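Search this site Search Menu

Housekeeping Operations I
Unit 6 Handout: Folding and Presenting Terry Goods
November
Prepared by Ainhoa Montes, Department of Hospitality Services

This handout accompanies the practical session on small terry goods. Students are expected to have read it before entering the linen laboratory and to bring a copy with them. The unit concerns the washcloth and the hand towel. Bath sheets are covered in Unit 7. 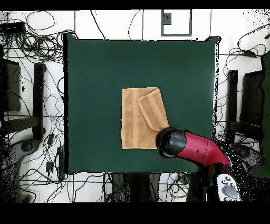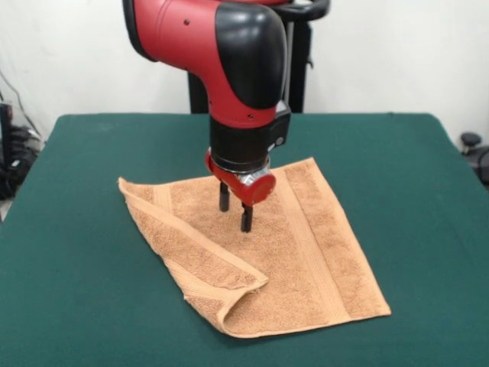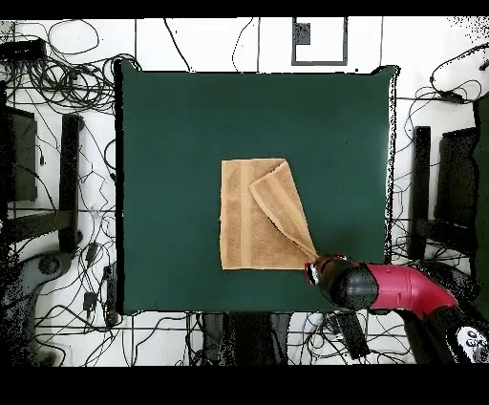
Tan terry on a dark green surface.

1. Why small goods are taught first

A washcloth is the least expensive item in a guest bathroom and the one most often folded badly. It is small enough that an error of half an inch shows, and thick enough that a careless crease will open again on the shelf. Students who can fold a washcloth squarely seldom have difficulty with larger pieces.

The training hotel, the Stidard, holds 3,027 pieces of terry in circulation, of which 726 are washcloths. Each is handled several times between the dryer and the bathroom shelf. The purpose of a house standard is that a piece folded by one attendant can be stacked on a piece folded by another without either having to be redone.

2. Terms used in this unit

Pile: the loops that stand up from the base cloth. Terry has loops on one or both faces.

Dobby band: a flat woven strip, without loops, usually set near one or both ends of a towel. It has less stretch than the looped area and is a common source of puckering after repeated laundering.

Selvage: the long finished edge, parallel to the lengthwise yarns.

Hem: the turned and stitched short edge.

Face side: the side the guest sees. On goods with a sheared pile, the sheared side is the face side unless the property's standard states otherwise.

Flap: any portion of a folded piece that is turned back over the body and left visible in the finished presentation.

3. Preparing the work surface

Work on a flat, clean surface at hip height. A dark covering is preferred for light goods, as lint, loose threads and uneven edges are easier to notice against it. Wipe the surface down before each batch. Do not fold against the body or on top of a stack already completed.

Goods must be fully dry. Terry that is slightly damp will take a sharp crease and then develop an odor in the linen closet. If there is any doubt, return the piece to the dryer.

4. The diagonal flap fold

This fold is used at the Stidard for washcloths placed on the vanity. It differs from the plain quarter fold, which remains the standard for closet storage.

Step 1. Lay the cloth flat, face side down, with the dobby band (if present) parallel to your left hand. Smooth outward from the center using the flat of the palm. Do not pull on the corners.

Step 2. Bring one long side over to meet the other. Check that the hems are even at both ends before pressing the crease.

Step 3. Take the free upper corner of the top layer between thumb and forefinger. Lift it clear of the pile and carry it down across the cloth on a diagonal. Dragging the corner will roll the loops underneath and leave a ridge.

Step 4. Set the corner down, hold it in place and smooth along the diagonal with the other hand, working from the fold toward the point.

Step 5. Inspect. The diagonal edge should run in one clean line. Slight bunching at the point is the most frequent fault and is corrected by lifting the corner again — never by pressing harder.

5. Common faults

Uneven hems. The cloth was not squared at Step 2. Open and begin again.

Twisted band. One end of the cloth was turned before the other. Shake out and relay.

Flap will not lie flat. The cloth may have been overdried, or the band may have shrunk. Set the piece aside for the linen supervisor, Anselmo Bustamante, who decides whether it is retired.

6. Assessment

The practical assessment is held in the Toledo Room. Each student folds a set of washcloths and presents them stacked, with all flaps facing the same direction. Pieces are graded on squareness, line and consistency across the stack. The assessment carries 41 points toward the unit total. Speed is not graded in this unit.

Students who miss the session must arrange a make-up time with the instructor before Unit 7 begins.

7. Reading

Department reader, chapter on linen control, sections on par levels and discard. Bring to class one written question arising from the discard section.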